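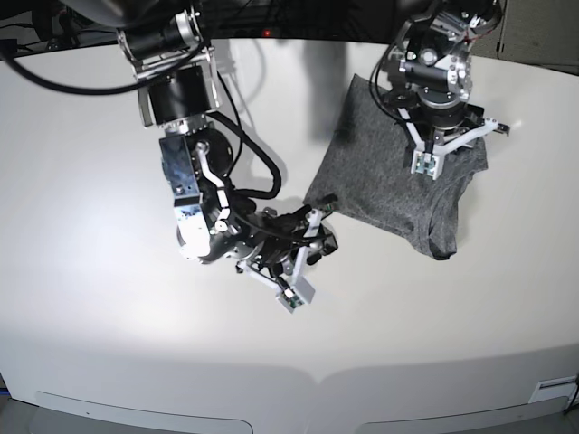 3.2 Garment survey

The household survey covered 1210 homes in Prukcombe and Mikport and closed in April. Each home listed the cotton tops it had stopped wearing in the past year and what became of them. In total, 2781 garments were entered. T-shirts were the largest group in both towns, and most were kept as rags or left in drawers.

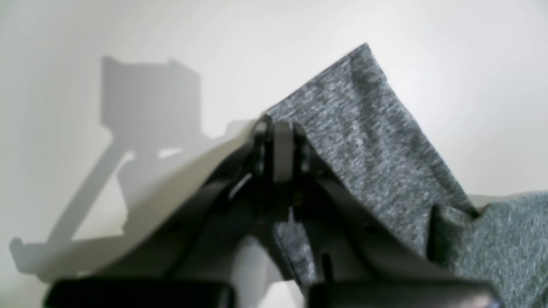
Homes that gave no reason for setting a garment aside were kept in the totals but left out of the wear model. We removed 104 entries that listed bedding or towels. Stretching at the neck was reported more often than holes – a pattern also found in the Viria pilot.

Figure 3. Gray heathered T-shirt on a white table. 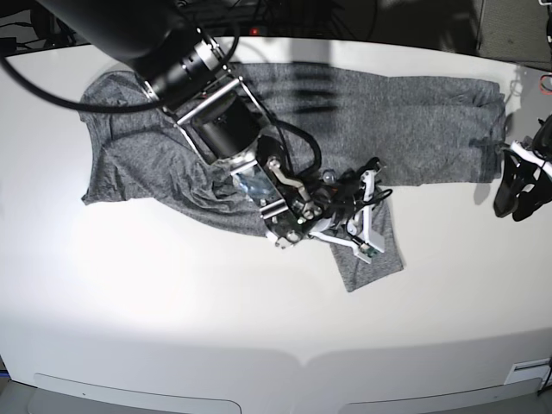
3.3 Wear scores

Wear was scored on the Vasilakis scale, from zero (as new) to five (not wearable). Two raters scored 700 garments each from the Mikport collection. Where their scores differed by more than one point, a third rater decided. Heathered and solid knits were scored on the same scale, though pilling is harder to judge on mixed yarns.

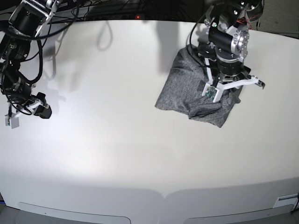
3.4 Limits

Owners reported the age of each garment from memory. Gifts and secondhand items often had no known age, and these were coded as missing.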